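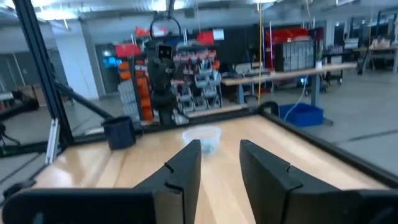 Touran Akbari told me, before I had even got my notebook out, that putting tax money aside was easy in August and hopeless the rest of the year, and that if I wanted to understand why, I should stop asking people about tax and start asking them about rent. I wish I'd listened sooner! My first set of questions was all tax, tax, tax, and the answers I got were polite and short.

Figure 2. Clear plastic bowl on a wooden tabletop.

4.2 Setting money aside through the year

I'll stick here to the self-employed people in Meria who have no accountant (the ones who do have one come up in the next section, and they are a very different crowd). The survey went to stallholders, hairdressers, cleaners, a couple of piano teachers and anyone else who files their own return, and 548 of them sent it back. I then sat down with a smaller group for long interviews, usually over tea, and went back to most of them again after the filing deadline.

What struck me first was how few people used the word "saving" for any of this. They talked about money that was "already gone" or "not really mine", and they were often quite firm about it. Fereshteh Salehi moves a fixed slice of every payment into a second account on the day it lands, and she told me she would sooner borrow from her sister than touch it. Others did the same thing in a looser way, topping up the pot whenever a good week came along and leaving it alone in a bad one. I had expected the loose savers to be the ones in trouble by the deadline. Some were, but plenty got there with money to spare, and I still can't fully account for it from what they told me.

The second account matters more than I'd guessed, though. When the tax money sat in the same account as everything else, people tended to look at the balance on their phone and feel richer than they were. One hairdresser called it "the big number problem", and I've borrowed the phrase ever since. She had tried Trondier, the budgeting app, which splits a single account into labelled pots, and gave up because the big number was still there at the top of the screen. (I tried it myself for a month and had exactly the same trouble.)

Then there's the rent, as I'd been warned. Stalls at the Hassanpour market are let by the quarter, and the quarter day falls a little ahead of the tax deadline. So the tax pot is full at just the moment a large bill arrives, and it gets used for that bill. Most people who did this meant to put the money back, and 3 weeks is not long to do it in. The typical gap came to some 200 pounds, small enough to be embarrassing to ask for help with and large enough to spoil the month.

I asked everyone whether they would like to pay their tax in smaller bits as they went along. Nearly all said yes in the first interview. By the second, several had cooled on the idea, mainly because a slow spring had made them glad of the spare cash, and a couple had changed their minds the other way. I've kept both sets of answers in the tables and haven't tried to average them. The people who changed their minds had good reasons on both occasions, and I go through those reasons case by case in section 4.3, together with the replies from the Jorner estate, where the rents are paid monthly.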